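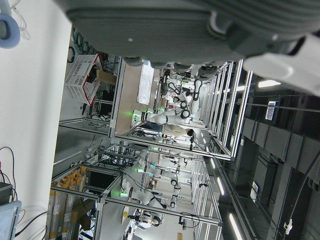

View from a wrist camera in a robotics lab, with the gripper close to the lens and white robot arms at the workstations.

Encyclopedia > Robotics > Robot learning > Demonstration collection

Demonstration collection

Demonstration collection is the work of recording examples of a task so that a learning system can later imitate them. In robotics, one example is normally called a demonstration or an episode. It contains the camera images, the positions of the joints, the opening of the gripper and the commands that were sent to the arm, all stored with a common clock. A group of episodes that show the same task is called a task set.

The term is used mostly for manipulation, that is, for work in which an arm picks up, moves or changes an object. For walking robots and for vehicles other names are more usual, although the principle is similar.

Methods

In teleoperation, a person moves a control device and the robot follows. The device can be a second arm of the same shape and smaller size, a pair of handheld controllers, or a glove. The advantage of this method is that the recorded movement is always one that the robot can perform. The disadvantage is that operators need practice. Many of them work slowly in the beginning, and the slow movements remain in the data.

In kinesthetic teaching, the operator holds the arm itself and guides it by hand. The motors are set to a soft mode during the guiding. The hands of the operator often enter the camera images, and for this reason some laboratories replay the movement afterwards and record the images only in the replay.

In handheld collection, no arm is present. The operator carries a gripper with a camera fixed to it and performs the task directly. The method is fast and can be used in kitchens, shops and other places where an arm would be difficult to install. The position of the gripper must then be calculated from the images or from a separate tracker.

Cameras

Most stations use at least one fixed camera and one camera at the wrist. The fixed camera gives the general position of the objects. The wrist camera gives the last centimeters before contact, which the fixed camera often loses behind the arm. A wrist camera turns together with the wrist, so its images may show the room sideways or upside down. They are usually stored without rotation. The gripper also covers a part of the view, and this part should be the same in training and in later use. If the camera is mounted again after a repair, even a small change of angle can reduce the results, and the old episodes are then marked with a different mount number.

Organization of the work

A collection is commonly divided into sessions. In the Taneo protocol, written by Florencio Cuesta for the Bovico laboratory, one session has 30 episodes of a single task and is done by one operator. After each episode the objects are put back according to a card that gives their new places. The purpose of the cards is variety: without them, operators tend to return every object to the same spot. The protocol asks for 300 episodes before the first training, divided among 7 operators at least.

Failed attempts are handled in different ways. Older collections deleted them. The Taneo protocol keeps them under a separate label, together with the recoveries, in which the operator drops an object and picks it up again. Recoveries are considered valuable for training, while an episode that was stopped in the middle is used only for checking the equipment.

Quality control

Before training, the episodes are reviewed. The most frequent defects are missing images, a clock difference between cameras, and a long pause at the beginning when the operator has not yet started. Pauses are cut automatically if the arm stays still for more than two seconds. The Stunico format, which is used by several small laboratories, stores the cut limits in a separate file, so the original recording is not changed.

Light is a less visible problem. Episodes recorded near a window differ between morning and evening, and a system trained on the morning ones alone may fail later in the day. The Sarmiento task set, collected from November on, writes the state of the lamps and blinds in the notes of every session.

See also

Imitation learning
Teleoperation
Hand-eye calibration
Task set

Last revision of this article: 2026-03-05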